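Unit 6: Connection pools and timeouts

Notes to accompany the lab on the Uddin order service. Read section 4 of the Drokton setup guide first. The lab assumes a working local build.

6.1 Why a pool

Opening a database connection is expensive compared with running a short query. The client resolves the host name, opens a socket, negotiates encryption, authenticates, and sets session defaults. A pool does this work ahead of time and hands out connections that are already open. The caller borrows a connection, runs its statements, and returns it.

A pool has a fixed upper size. When all connections are out, the next caller waits in a queue. The length of that wait is set by the acquire timeout. If the timeout passes, the caller gets an error and the database never sees the request. Students often confuse this error with a slow query. The two have different fixes, and the log lines should be worded so that they can be told apart.

6.2 Sizing

Start from the database side. Suppose the server accepts 160 connections and the service runs as eight processes. Each process may then hold at most 20. This leaves no room for migrations, backups or an administrator's shell, so the working figure must be lower. In the lab we use 10 per process, for a total of 80.

A larger pool does not always give more throughput. Past a certain point the active queries compete for disk and locks, and each one takes longer. Warrick Tomoana's measurements on the Pokwood test cluster, handed out in July, show the curve flattening well before the server limit.
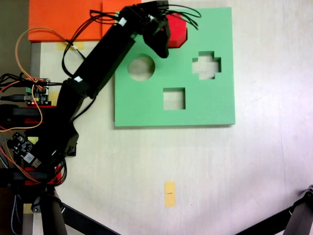

What happens to a borrowed connection if the calling code throws an error before returning it?

The connection stays checked out until something reclaims it. Most pool libraries offer a scoped form that returns the connection when the block ends, whether it ends normally or through an error. Code that borrows and returns by hand must put the return in a cleanup clause. Without it each failure removes one slot, and a process with 10 slots stops serving after 10 such failures.

6.3 Three timeouts

Acquire timeout: how long a caller waits for a free connection. Keep it shorter than the request deadline.

Statement timeout: how long the server lets one statement run. Set it on the server or in the session defaults. A client that gives up without canceling leaves the statement running – the slot looks free to the application while the database is still busy.

Idle timeout: how long an unused connection stays open. Firewalls may drop quiet connections without telling either end. The pool should close them first, or test each one before lending it.

The default values in Trovent are listed in Appendix B. Do not copy them into the lab configuration without checking the units. The acquire timeout is in milliseconds and the idle timeout is in seconds.

6.4 Transactions and held connections

A connection inside an open transaction cannot be lent to anyone else. Calls to outside services should be made before the transaction begins or after it commits. The Uddin checkout handler breaks this rule on purpose: it calls the payment stub while holding a row lock. Find the call, move it, and record the queue length before and after under the same load.

6.5 Lab tasks

Run the load script with the pool set to 10, then to 20. Plot acquire wait and statement time on separate axes.

Introduce a leak in one handler and note how long the process keeps serving requests.

Repair the checkout handler as described in 6.4. Submit the diff along with both plots.

Questions on the load script go to Mereana McPhee. Questions on marking go to Vilgot Myklebust.

Reading for Unit 7: chapter on retries and backoff, up to the section on jitter.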